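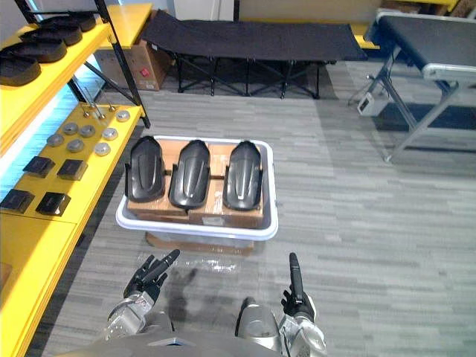

December, late, kitchen table, second cup of tea going cold beside me

I promised myself I would write down the floor rules while they were still fresh, and then I spent the whole evening on soup and phone calls, so this will be a bit of a ramble. Never mind! It was a good day at Hirnstead and I want to remember it properly.

The Riis sheet is what we talked about most. It's one page, taped up by the door, and I must have read it a hundred times without really taking it in. Five rules, all short. Stay out of arm's reach while the arms are live. Say out loud that you are stepping in, and wait to hear an answer. One kind of part in the bin at a time. Keep cables off the walking path. Stop the run first and tidy up second. That last one is the one I break, I confess it here, because my mother raised me to pick up anything I see lying on a floor, and my hand goes out before my head has caught up.

We had a long friendly argument over the second rule. I wanted it loosened for the quiet stretches, when the robot is only holding still over the shelf and you could stroll by with a sandwich. The others said holding still is exactly when people drift in too close, and after chewing on it all through lunch I think they are right - a still arm looks so much like a finished one. So the rule stays as it is, and I have agreed to be the loud one about it.

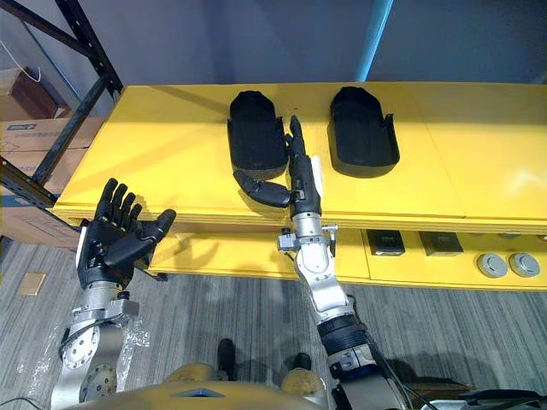 Two trays on the top shelf, both hands reaching toward the shelf.

The spacing rule is my own small addition, and I am rather proud of it. Leave a gap between trays that a hand can get into, and set them all pointing the same way. It sounds fussy, I know, but the Sellar notes only say "place parts neatly," and neatly means one thing to me and quite another to whoever has the morning. I'd like us to put a line of tape on the shelf and be done with it.

Then there is the log. Flakero, our dear grumpy logging program, wants a reason typed in for every stop, and we are up to 191 entries with nearly half of them saying "other." I read back through a good many this afternoon and felt quite ashamed of us. A stop with no reason is no help to the next person at all. From tomorrow I am writing a full sentence each time, even if it is only "I needed to move a box and wanted to be safe."

Still to do: print the sheet bigger, ask about the tape, and find my good pen, which I think is in my other coat.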